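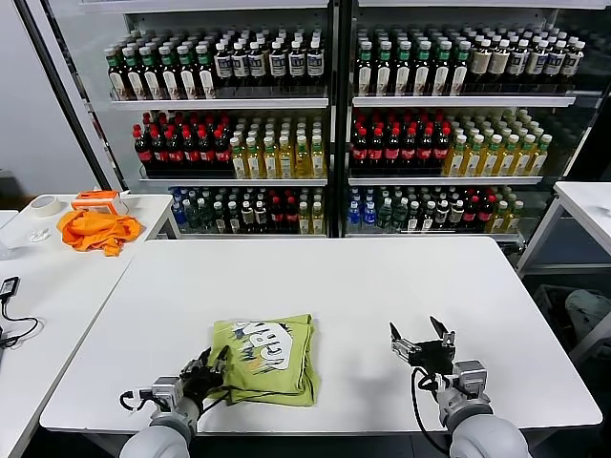
Figure 1. Folding station, head camera view. Green T-shirt folded, print side up; hand on the left arm, two-fingered gripper on the right.

Unit 5: Collecting demonstrations

Notes by Khrystyna Semeniuk. Read before the December lab session. Bring the log sheet with you.

5.1 What we are collecting

A demonstration is one complete run of a task, done by an operator driving the arms, with everything recorded from start to finish: camera pictures, joint positions, and the commands the operator sent. The learning system is later trained to produce similar commands when it sees similar pictures. We usually call one run an episode.

For this course the task is T-shirt folding. It looks simple and it is a hard one. Cloth has no fixed shape, so the same shirt never lies the same way twice, and a program written by hand for one starting position is no use for the next. Examples are a better way in, provided there are enough of them and they differ in the right ways.

Each group will record 100 episodes. The class set from earlier groups, called Sodon, holds 1,241 episodes, and yours will be added to it after checking.

5.2 Start and end of an episode

Start recording before the arms move. Stop when the shirt is folded and both arms have let go and drawn back. Many of the rejected episodes in Sodon were stopped too early, while a finger was still on the cloth. A system trained on those learns to finish a fold and stay there.

The end state for this task is a rough rectangle. The edges don't have to line up exactly. In Figure 1 the bottom edge of the shirt hangs a little loose, and a fold of that quality is accepted. If a sleeve is sticking out, it is not.

Note also that Figure 1 on its own would not count as a finished episode. The left hand is against the side of the shirt.

5.3 The two arms

The arms do not carry the same tool. The left has a hand with several fingers and the right has a gripper with two jaws. Operators tend to settle into using the gripper for pinching an edge and the hand for holding the cloth down. This is a sensible habit and you may follow it, but in your 100 episodes at least a quarter should have the hand doing the first lift. Otherwise the system has nothing to go on when the edge it needs is on the left.

Keep an eye on the cables. Both arms have one running at the wrist end, and a wide turn of the wrist can pull it across the cloth. If a cable drags the shirt, finish the episode, mark it C on the log sheet and carry on. Don't delete it.

5.4 What to vary

Vary these on purpose:
Shirt. Change to a different one every 4 episodes. Use the printed ones as well as the plain ones.
Starting position. Left of centre, right of centre, near edge, far edge.
Starting state. Flat, half folded, dropped in a heap.
Side. Print up and print down.
Operator. No one person should record more than half of a group's episodes.

Leave these alone:
Camera height and angle.
Table height.
Recording rate.
The home position of the arms.

Students often ask about the background. The head camera takes in a good deal more than the table top. In Figure 1 you can see shelves of bottled drinks behind the table and an orange T-shirt on the table to the left. We do not clear these away or hang a sheet over them. A system trained only against a blank wall can fail when it is moved, and things in the background are a cheap form of variety. The exception is cloth on the working table itself. One shirt at a time, unless the task sheet says otherwise.

Shadows come under the same heading. The gripper throws a faint one on the white table top. Leave the lights as you find them and write down the time of day.

5.5 Mistakes and recoveries

Arturo Benedetti's group recorded a set in which every episode went smoothly. The system trained on it did well until its first slip, then kept going through the motions with nothing in the gripper. There was no example in the set of anyone missing the cloth and trying again.

So if you miss a grasp, go back for it and keep recording. Mark the episode R for recovery. What we do not want is a staged mistake. Operators who fumble deliberately do it in the same way each time.

Throw an episode out only if
the recording has a gap,
a person's hand came into view, or
the shirt fell off the table.

5.6 Log sheet

One line per episode: number, operator, shirt, starting position, starting state, marks (C, R), accepted yes or no. Fill it in straight after the run. Atieno Mrema will check each group's first 5 lines before you go on, so stop there and call her over.

5.7 Exercise for next time

1. Watch one accepted episode from Sodon with the sound off and write down each moment when the operator changes plan.
2. Pick two items from the "vary" list in 5.4 and say how you would spread them over 100 episodes.
3. Read Chapter 4 of the course reader, up to the part on action chunks.

Hand in on paper to Neema Biwott. One page is enough.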